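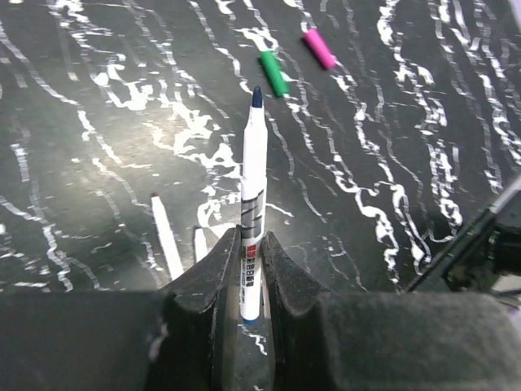

Yeoman is bringing out a marker tray, and I'm the one who gets to tell you about it! It's called the Skinano, it goes on sale on 23rd October, and it's for anyone who owns more than one marker and has ever put the wrong lid on one. Think of a white barrel with a grey zigzag band, red and black Chinese lettering down the side and a navy tip with no cap on it, and then two loose caps lying further up the table, one of them green. Which cap goes on? If you're in a hurry the answer is whichever one you grab first, and a week later you pull off a green cap expecting green and draw a navy line straight through somebody's timetable. I've done it on a wall planner. I've done it on a birthday card (sorry, Mum).

My name's Yen-ting Yang and I started Yeoman as a stationery counter at the back of a framing shop in Kalstead. We sell pens, markers, paper, decent scissors and the kind of sticky tape that doesn't go yellow. We're a crew of 4 these days, and we've never made a product of our own before, so please forgive me if this release runs a bit long. I asked Chun-hung Siu to edit it down and he added two paragraphs.

What it is

The Skinano is a low desk tray with 24 sloping slots for markers and a raised rail along the back for their caps. You take a marker out, pull the cap off and push it onto the peg directly behind the slot you took the marker from. When you're finished, the cap is waiting behind the gap and the marker goes back where the gap is. That's the whole idea. There are no batteries and there's no app, although one supplier did offer to do us an app.

The pegs are tapered so that skinny caps and fat caps both sit on them without rattling about. I was fussy about this and Chun-hung was fussier. Between us we have a drawer of caps at the shop, saved up over years from dead markers, and every cap in that drawer got pushed onto a peg at some stage. A few chisel-tip poster markers have caps so wide that they sit over the top of two pegs at once, and for those we've left one end of the rail open, with a shallow dish where the last pegs would have been. It looks a bit odd in the catalogue drawings, but people who use big markers will know what it's for.

Slots run at an angle so the markers lie nearly flat. I wanted them upright at first, like a pencil cup, because I reckoned it looked smarter. Chun-hung pointed out that plenty of markers prefer to be stored lying down, and that an upright tray gets knocked over by the first elbow that comes along. He was right on both counts. The angle also means you can read whatever's printed on the barrel without picking it up, which is handy if your markers come from three different countries and half the labels are in languages you can't read and you go by the colour of the lettering. Quite a few of my own favourites are like that. I buy them for the ink and couldn't tell you a word of what's on the side, though Chun-hung can, and he says it's mostly the brand and the line width and that I'm not missing any poetry.

Why we made it

This all began with our free drawing table. If you've been into the shop you'll have seen it, over by the window, with a roll of paper and a jumble of test markers. People try things out, kids wait for their parents there, one bloke does his crossword. At closing time it was my job to match the caps up again, and there were always some left over. Caps without markers, markers without caps, and once a cap on each end of the same marker.

The caps tell you the colour. I know that sounds too obvious to put in a press release, but so many markers have a plain white barrel, and once the cap's gone you're down to the tip, or maybe the little end plug if the maker was kind enough to colour it. Navy and black are hopeless to tell apart at the tip. So are purple and navy, and under the shop lights dark green isn't much better. We used to scribble on the paper roll with each one to find out what it was, and then we'd have used up a metre of paper sorting out markers that weren't even for sale.

I tried a jam jar for caps. I tried a muffin tin, which was good for a fortnight, until I wanted to make muffins. I tried a strip of cork with holes in it and that was the first one where I thought, hang on, this could be something. The cork crumbled, but the customers kept asking where they could buy it!

Chun-hung Siu used to build shop fittings, and he'd come in for a set square on the afternoon I was glueing the cork back together. He watched me for a while and then asked if he could take it home. The next version came back in timber offcuts with proper pegs. We had it on the drawing table all through the school holidays. I'd love to tell you that every cap was back in place each night, but children are children. Most of them were, though, and closing up went from being a chore to being something I could do while the kettle boiled.

What Chun-hung has to say

He's asked for his own section, so over to him.

"The peg is the only clever bit, and it's not very clever. I made it too tall to begin with and people's sleeves caught on it. Then I made it too short and the caps popped off when you bumped the desk. The one we've ended up with is the height of my thumbnail, because that's what I had with me to measure by. I'd also like it on the record that I wanted the tray in green and was outvoted."

It's on the record, Chun-hung. The tray comes in pale grey or in a dark charcoal, and green was never seriously on the cards.

Who it's for

Teachers, first of all. The teachers who come into Yeoman buy markers with their own money far too often, and it breaks my heart to hear that a good set went dry because the caps walked off. We've done a classroom pack with them in mind. Then there are people who letter signs and menus, people who plan their lives in colour on the fridge (I see you), quilters who mark up patterns, and anyone who shares a desk with a person who puts caps down wherever they happen to be. I'm married to one of those. He's tested the tray for months and has used the rail voluntarily, so I'm calling that a pass.

It's not much use for pens with a click top, obviously, and if your markers have caps joined on with a strap then you're already sorted and I'm a bit jealous. Brush pens fit well. Very short markers, the stubby ones for little hands, slide down to the bottom of the slot and need a poke from the front to get them out, so there's a notch for your finger.

Prices and where to get it

The single tray will be in the shop and on our website from launch day. The classroom pack is $149 and includes trays, a bag of spare pegs and a sheet of blank colour labels, so that you can decide for yourself what counts as teal. Markers aren't included in either. We talked about bundling some in, but everybody has their favourites and most of you have a drawerful at home already.

Our first run is 1,000 trays, made for us at Skirkberg, where they've been very patient with two people who changed their minds about a peg. Once those have gone there'll be a wait, with the next lot due in February. I know that's cutting it fine for the start of the school year, so if you're a teacher and you want the classroom pack, please get your order in early and tell us you're a school. We'll put your name on the box.

Spare pegs will be sold on their own, and they twist out, so a snapped one doesn't mean a new tray. If you've got a cap that won't fit on any peg, I want to hear about it. Post it to us or bring it in! It'll go into the drawer with the others and we'll have a go at it for the next run.

Come and have a fiddle with it

We'll have trays out on the drawing table on launch day and for the rest of that week, with the full range of test markers. Bring your own as well if you like. There'll be tea, and there's a tin of lost caps under the counter that you're welcome to rummage through if you've got an orphan marker at home. Last time I put the tin out a lady found the right yellow for a highlighter she'd been keeping under cling wrap, and she did a little dance by the greeting cards.

Parking's behind the framing shop, and the back door has the ramp.

For media

Sample trays can be lent to reviewers on request, in either colour. Yen-ting Yang and Chun-hung Siu are both happy to be interviewed, together or separately, though you'll get shorter answers out of Chun-hung. Please send enquiries through the contact form on the Yeoman website and put "Skinano" in the subject line, or ring the shop in Kalstead and ask for Yen-ting. Mornings are best, before the after-school crowd gets in.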